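The equipment desk at the Trostley residence in Rurville lends plug adapters and USB chargers to visiting students and short-stay staff. In advance of the August arrivals, the desk coordinator spoke with the residence bulletin on how the collection is kept. The interview took place on July 20, 2023.

The desk holds 286 adapters and chargers, and issued 408 loans last year. "Most visitors bring the correct cable," the coordinator said. "What they lack is something to put it into."

Items are sorted first by the openings on the face and only then by the prongs. The coordinator considers this the more useful order for borrowers, who generally arrive holding the plug they wish to connect. A cube with a combined two-pin and three-pin face is requested more often than any other type. 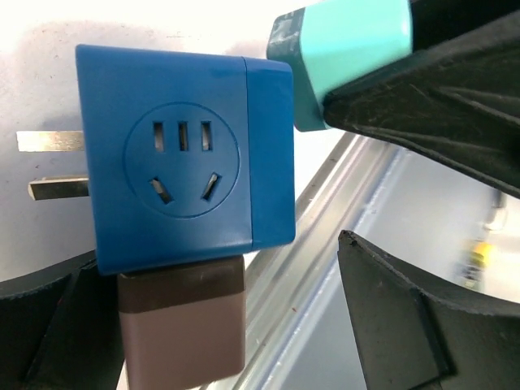
## Color as a Catalog

The desk does not label its stock by number. Staff refer to pieces by color, a practice the coordinator inherited and decided to keep. "If a student tells me the blue cube is missing, I know what to look for. A number would send me to a spreadsheet."

Paper stickers were tried at the Geagea annex for one term. They peeled, and residue collected near the prongs. The annex has since returned to color names.

Chargers are kept beside the adapters on the same table during the yearly check. Each piece is stood on end so that the ports can be inspected. "Lint is the usual complaint," the coordinator said. "We look into both ports before anything goes back in the drawer."
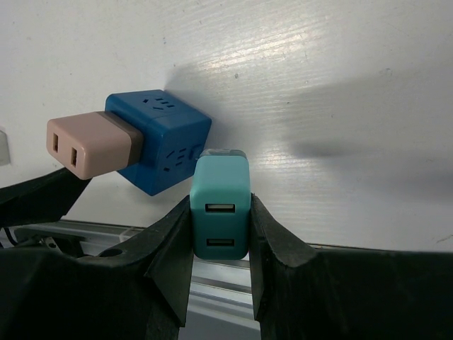

**May a borrower keep a charger for a full term?**

The standard loan is 9 days, and a term loan may be arranged in person at the desk. A borrower on a term loan is asked to bring the charger in once for inspection.

Replacement pieces are ordered through Grorkus, the residence's regular supplier. The coordinator expects the collection to reach 400 pieces once the annex stock is transferred to Trostley.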